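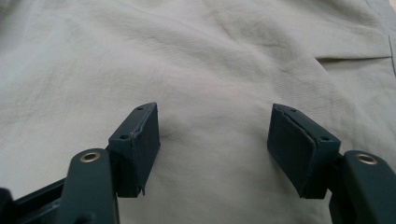 According to Trumel, idol guests on radio programmes say what listeners want to hear, and their answers tell us little about the group. We are not convinced. Of the 518 phone-in replies in the Hastley recordings, many were plainly rehearsed - but a rehearsed joke still has to be chosen by someone.

Figure 2. Light-coloured fabric with creases.

Salehi's survey of 300 fans does not settle the matter either. It asked whether replies seemed sincere, and seeming is easy to fake on air.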